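Home | Contents | Previous chapter | Next chapter | Glossary | Index

Category: Aircraft Systems / Electric and Hybrid Propulsion

Chapter 6
Batteries on Board: Weight, Heat and Reserve Energy

6.1 Why this chapter comes before motors

Many books on electric aircraft begin with the motor. This one leaves the motor for the next chapter. An electric motor suitable for a small aircraft is light, efficient and fairly easy to understand. The battery that feeds it is heavy, sensitive to temperature and hard to certify, and it sets the limits for almost everything else on the aircraft. A student who understands the battery can usually work out why the rest of the aircraft looks the way it does.

By the end of the chapter you should be able to estimate the battery mass needed for a short flight, explain the difference between installed energy and usable energy, and read a simple pack temperature chart. You will need the climb and cruise power equations from Chapter 3. The material on wiring and contactors in Chapter 5 is helpful but can be read later.

6.2 Energy and mass

Jet fuel stores far more energy per pound than any battery now flying. Part of that gap is closed by efficiency. A piston engine or a small turbine turns a modest share of its fuel energy into shaft power and loses the rest as heat. An electric drive turns most of its stored energy into shaft power. Even after this correction, the battery aircraft carries much more mass for the same flight.

There is a second effect, and beginners often miss it. A fuel-burning aircraft gets lighter as it flies. A battery aircraft lands at the same weight it had on takeoff. The landing gear, brakes and wing structure must be sized for that, and the landing distance on a short runway may become the limiting case.

The worked problems in this chapter use the Waser, a two-seat trainer laid out for teaching purposes. Its empty mass without batteries is 538 kg. The battery pack is split between a bay behind the firewall and a bay behind the seats, so that the center of gravity stays inside its limits with one person or two on board.

6.3 Cells, modules and packs

A cell is the smallest unit that stores energy. Cells are joined into modules, and modules are joined into a pack. Each step adds mass that stores nothing: bus bars, cooling plates, sensors, insulation, fasteners and the case. The ratio of cell mass to total pack mass is called the packing factor. When a supplier quotes energy per kilogram, always ask whether the number is for the cell or for the pack.

The pack also needs switching hardware. Contactors connect it to the main bus and disconnect it in a fault. Like many other switching parts, they are worked by a coil that moves a plunger or an armature when current flows.

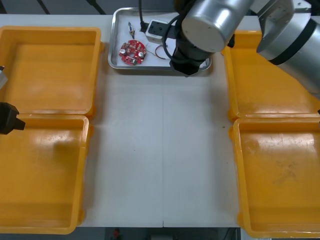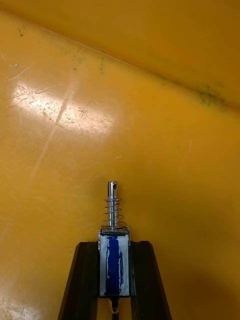
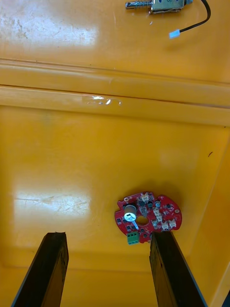 A contactor that welds closed cannot isolate the pack, so most designs use two in series -- one on the positive side and one on the negative. The state of each is monitored separately, and the pilot should get a clear warning if the commanded state and the measured state do not agree.

Monitoring takes place at three levels. Voltage is usually measured for every group of parallel cells, temperature at selected points in each module, and current once for the whole pack. Section 6.7 looks at how these readings are combined into the single charge figure shown in the cockpit, and at how far that figure can be trusted.

6.4 Usable energy and reserve

Not all of the installed energy can be planned for. The top of the charge range may be held back to extend cell life. The bottom is held back because voltage falls quickly there, and the pack may not be able to deliver the power for a go-around. Cold cells give up less energy than warm ones, and old cells less than new.

What is left is usable energy. From this the planner subtracts the reserve required by the operating rules, then the energy for taxi, takeoff and climb. Only the remainder is available for cruise. On a short training flight the climb can take a surprisingly large share, and a second takeoff may cost more than several extra minutes of level flight.

6.5 Case: the Pultska circuit flights

The Pultska airfield program used a Waser trainer for repeated circuits during March. Over the month it logged 2626 landings across its small fleet. The pack was rated at 1000 full charge cycles, but few flights used a full charge. Most began near full and ended well above the reserve line.

This raises a question that students should try to answer before reading Section 6.6 -- how should partial cycles be counted? One method adds up the energy taken out and divides by the rated capacity. The Miah method, described in the next section, also gives extra weight to deep discharge and to high temperature. The two methods give different replacement dates for the same pack, and an operator's costs depend heavily on which one the maintenance program accepts.

Chapter 6, Batteries on Board | Plovisora Technical Texts | Page revised 23 August 2024 | Contact | Copyright and permissions | Back to top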